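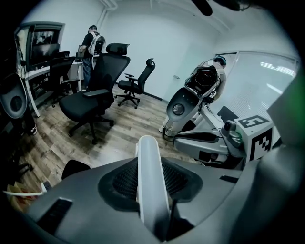 Besisstead Workspace: Spring Progress Report to the Trokard Fund

Dear friends at Trokard,

Thank you again for your patience while we got our figures together, and for the kind note that came with the second payment. It has been a busy few months and we have plenty to share, most of it good!

Membership

We now have over 400 members on the books, counting part-timers and the evening crowd. Most are sole traders or very small firms, and five of them moved up from day passes to permanent desks in May, which pleased us more than we can say.

Money

Your grant covered the new phone booths and the first half of the heating work. We have $2,439 left in the equipment line and would like to carry it over, if you're agreeable, toward the second half.
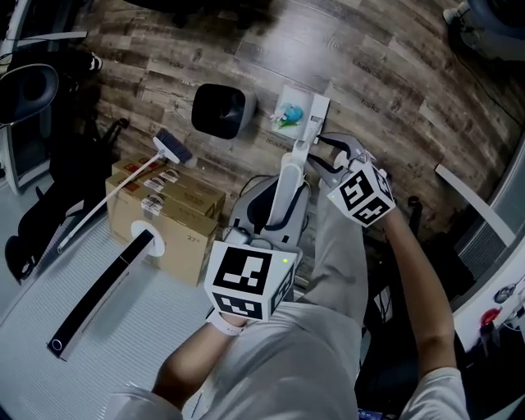
Still to do

Brumico has promised the last of the door locks, though they are running later than we hoped. The Wanyama mentoring mornings start up again after the summer break, and two of the sessions are already full. We'll send the booking numbers with our next report, along with the heating invoices.

With warm thanks,
The Besisstead team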